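How I Set Up a Dessert Table for a Big Party (Without Losing My Mind)

Posted 12 December 2022

I've been the dessert person in my family for years, and somewhere along the way that grew into doing the sweets table for friends' weddings, a retirement do at the Miltmont hall and, this past September, a fundraiser with 200 guests. I still do it all out of a regular home kitchen with one oven. People keep asking me how I plan these things, so I'm finally writing it down!

Start with the numbers

Before you bake anything, figure out how many pieces you need. My rule is two small pieces per guest if there's also a cake, and three if there isn't. For the fundraiser we had a cake, so that meant 400 pieces. Sounds scary, but a sheet pan of brownies cut small goes a very long way (and cut them smaller than you think, because folks would much rather take two little ones than commit to a big slab).

I write everything on one sheet of paper: what it is, how many, when it gets baked, when it gets finished. The sheet goes on the fridge and I cross things off with a fat marker. I've tried doing it on my phone and I always end up with butter on the screen.

Pick things that can wait

Cookies, brownies, lemon bars and anything with a shortbread base can be made a day or two ahead and will be perfectly happy. Cream puffs will not. If you really want something with whipped cream in it, choose one and only one, and fill it the same day. I learned this at a baby shower where I had three different cream things going and was still piping when the guests walked in.

My usual lineup is a bar, two cookies, something chocolate, something with fruit, and one showy item. The showy one can be store-bought. I have picked up macarons from the Mladenović bakery over in Trenport more than once and put them out with a perfectly straight face.

Plan the layout before the day

Do a dry run on your own kitchen table. Get out every plate, stand and bowl you plan to use, put them where you think they'll go, and stick a note on each one saying what it will hold. Then walk past as if you were a guest with a drink in one hand. Can you reach the back row? Is anything going to get knocked by a sleeve? 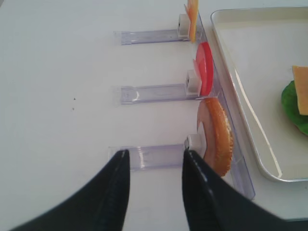

Height is the trick that makes a table look full. Put tall pieces toward the back or the middle and flat platters in front. If you don't own enough stands, an upside-down bowl under a plate works great, with a little blob of poster putty so it doesn't slide. Thick books under a tablecloth are good too. Just press down on them first to make sure nothing wobbles.

Leave some gaps! I used to cram every inch, and then there was no place for anyone to rest a plate. Napkins go at both ends, tongs next to anything sticky, and small cards in front of each dessert. Put nuts, dairy and gluten right on the card in big letters. Somebody will ask anyway, but it helps.

Getting it there in one piece

I pack bars in shallow lidded boxes, one layer only, with parchment underneath and a rolled-up dish towel on any side where they could slide. My boxes are Dolo ones I bought ages ago, but anything with a flat bottom will do. Stands travel empty, wrapped in towels. Load the car the night before with everything that doesn't need to stay cold.

On the day

Give yourself two hours. Cloth first, then the stands, then the cards, and food last of all. Keep a third of everything back in the boxes and refill as you go, so the late arrivals get a nice table too. At the fundraiser I came home with 11 lemon bars and not a single brownie, and the lemon bars were breakfast.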